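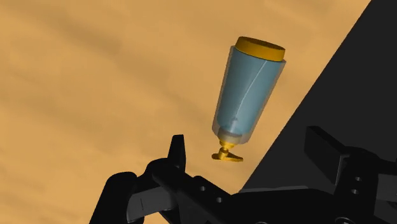

Blue bottle, yellow cap. Render.

World Affairs Board > Treaties and Talks > Arndale and Trultuvness sign the river text

lockkeeper_jo
Thread starter
OK who else stayed up for this? The river border agreement is signed, the full text went up at 11 pm, and I have read the whole thing twice with a pot of tea and a highlighter. I'm so happy!! I've been following these talks since they were two junior delegations arguing over dredging fees, and now there's a real document with a joint river commission in it, a shared flood warning line, and an article on night crossings for people who live on one bank and work on the other.

The bit I love most is Article 6. If either side wants to build anything that changes the flow, they have to publish the plans in both languages before the first shovel goes in. Small weirs too. I did not expect the small weirs to make it!

What did everybody else think?

parallel_text
Congratulations to all of us who sat through the webcasts. I read both language versions side by side and they match better than I feared. One wobble: the Trultuvness version of Article 9 says the commission "decides" and the Arndale version says it "settles." Probably the same thing in practice, but somebody is going to make a career out of that one day.

greybarge
I'll be the grump. It's a good text and I'm glad it exists, but Arndale's parliament still has to ratify it, and the last river deal died right there. Signing is the easy part. Also the dispute article is thin. If the commission ties, it goes to "consultations at a higher level," and that could mean a phone call or three years of letters.

lockkeeper_jo
greybarge I knew you'd go straight for the dispute article, haha. But look at the annex! Consultations have to start within 70 days of a tie, and minutes get published. The old deal had nothing like that. I'd much rather have a soft ending with a clock on it than a tough one that neither capital would sign.

greybarge
Starting within 70 days, yes. Is there a date for finishing? I looked and couldn't find one.

lockkeeper_jo
No finishing date. Fair point, you win that one.

mudflat_mike
Can I just say how much I enjoyed the choice of Rorier for the signing? Neither side's town, a ferry ride from both, and the hall has those terrible folding chairs. You could hear them creaking all through the speeches. I've been in that hall for a chess tournament, so I felt like a celebrity watching the stream.

tariff_nerd
Did anybody read the Zariņš Institute briefing that came out in June? They went through the earlier draft clause by clause, and the flood warning section is almost what they suggested. I'd recommend it if you want to know why gauge readings have to be shared raw. It's long, more than 40 pages, but the writing is lovely and there's a glossary.

parallel_text
Seconding the briefing. I don't agree with its chapter on fishing permits, though. It treats both fleets as if they were the same size, and the Trultuvness side is mostly one-boat families. The signed text handles that better with the exemption for small boats.

tariff_nerd
Hmm, I read that chapter the other way. I thought they were warning that an exemption would be hard to police, and I still think it will be. Who measures the boats?

mudflat_mike
The harbor office does, both sides, under the annex. My cousin's boat is going to be a very close call. He's already talking about sawing off the swim step. 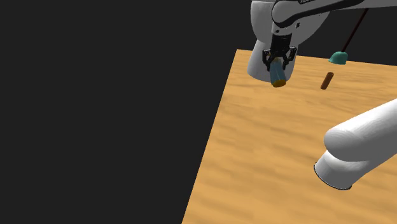
Page 2: Ratification watch

lockkeeper_jo
Starting us off fresh for the next stage. As I understand the order: Trultuvness votes first and only needs a simple majority. Arndale sends it to the foreign affairs panel, then to the full chamber. The commission can't meet until both are done, but the flood warning line starts right away under a side letter. That's huge with the wet season coming.

greybarge
The Arndale panel has eight members and I count on none of them. Upstream farm districts hate Article 6.

fernhill_reader
Long-time lurker, first post. I live in one of those upstream districts and I wouldn't say hate. People here want to know if clearing a ditch counts as changing the flow. If the panel gets a plain answer on that, I think a lot of the noise goes away. Most of us remember the last flood and really like the warning line.

lockkeeper_jo
Welcome!! This is exactly the kind of post I come here for. Article 2 leaves out "routine upkeep of existing channels," so I'd read a ditch as fine, but I can see why you'd want it said out loud.

greybarge
Useful, thanks. A widened ditch is where I'd expect the fight. Still betting on a delay.

parallel_text
I'll take that bet. The loser translates the panel minutes for the thread.

greybarge
Done. Start practicing your verbs.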